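Ticket 124: Bilyk replay, gripper opening drifts from recorded width
Component: Bilyk (trajectory tooling)
Opened by: Matvii Romaniuk
Assigned: Daryna Boiko
Status: Open, reopened once
Opened: June 2019

Matvii Romaniuk wrote:
When I replay a hand-held demo through Bilyk, the jaw width lags the pose. Fingertip position looks fine, but the close command lands late. I think it's the width smoothing filter we added in the last release. Can we just turn it off by default?

Daryna Boiko wrote:
Before we turn anything off, what did you compare against? The filter gets blamed every time something is late. It has a window of 6 samples and it's centred, so it shouldn't shift anything except at the ends of an episode. Please attach the config and say which branch.

Matvii Romaniuk wrote:
Branch is main, config is the Ekville default with nothing changed. I compared against the raw log. With the filter on, the close is 2 frames late. I haven't run it with the filter off.

Daryna Boiko wrote:
Then we don't know it's the filter. Run it off, same episode, same machine, and post both plots. 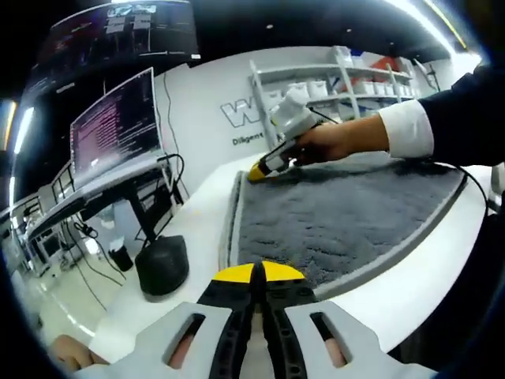
Matvii Romaniuk wrote:
Done. Filter off, still 2 frames late. So I was wrong about that. The Morex plugin is the other thing that touches width, and its changelog says "improved time alignment", so my money is on that now.

Daryna Boiko wrote:
"Improved" according to whom? There's no test attached to that change. I read the code this morning. It matches each width sample to the next pose stamp, where the old version took the nearest one. That would give you one frame at worst. You have two, so either there's a second cause or the stamps are wrong before they reach Morex.

Matvii Romaniuk wrote:
Rolled Morex back to the old version. Lag drops to one frame. Closing?

Daryna Boiko wrote:
No. One frame is still one frame, and I don't accept "mostly fixed" on something that feeds training. Reopening. Check whether the left and right tools use the same clock offset. Hadum reads the offset once at start-up and keeps it, which I have never liked.

Matvii Romaniuk wrote:
They don't. The left offset is 26 ms out from the right. Restarting Hadum changes the number but doesn't remove it.

Daryna Boiko wrote:
That's more believable than the filter. It's still a single episode, though. Please do the following and paste the output here:
- restart Hadum with both tools already connected
- record one short close and open on each side
- replay with the old Morex and the filter on
- repeat with the tools connected in the other order

If the offset follows the connection order, I'll write the patch. Leave the defaults alone until then.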